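4.3 Setting Up the Daltell Shared Calendar

Complete this section after the site account has been opened under Section 4.2. The procedure applies to Daltell release 34 and later. Sites on an earlier release should update before they begin.

Before you start

The site administrator must have the site number and the activation code from the Brondlow welcome letter. Codes issued before July 20, 2021 are no longer accepted and must be replaced by the service desk, extension 1686.

Creating the calendar

1. Sign in with the administrator name and password.

2. Open Settings and select Calendars, then New.

3. Enter the site number, followed by the activation code. Do not type spaces or hyphens.

4. Select the time zone of the building, even if most users work elsewhere.

5. Enter the opening hours. Bookings outside these hours will be refused.

6. Press Save and wait for the confirmation message.

CAUTION: The time zone cannot be changed once bookings have been made. A calendar with the wrong time zone must be deleted, and all bookings in it will be lost.

Adding rooms

7. Select Rooms, then Add. Give each room the name shown on its door.

8. Enter the number of seats. Leave the field blank for rooms that are booked for equipment only.

9. Attach a picture if one is available. The file must be smaller than 1000 kilobytes. The picture appears beside the room name in the booking list.
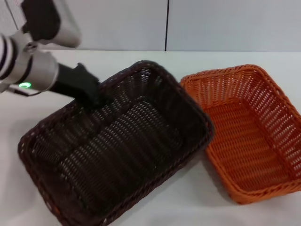 Figure 4-6. Robot arm with black gripper.

10. Choose who may book the room: All Staff, Named Users or Administrator Only.

NOTE: Named Users must already have an account. Names that are not recognized are shown in red and are not saved.

11. Make a test booking of 15 minutes, check that it appears in the calendar, and delete it.

If the test booking does not appear, sign out, sign in again and repeat step 11. If message 189 is displayed, the opening hours have not been saved; return to step 5.

Continue with Section 4.4, Booking Reminders.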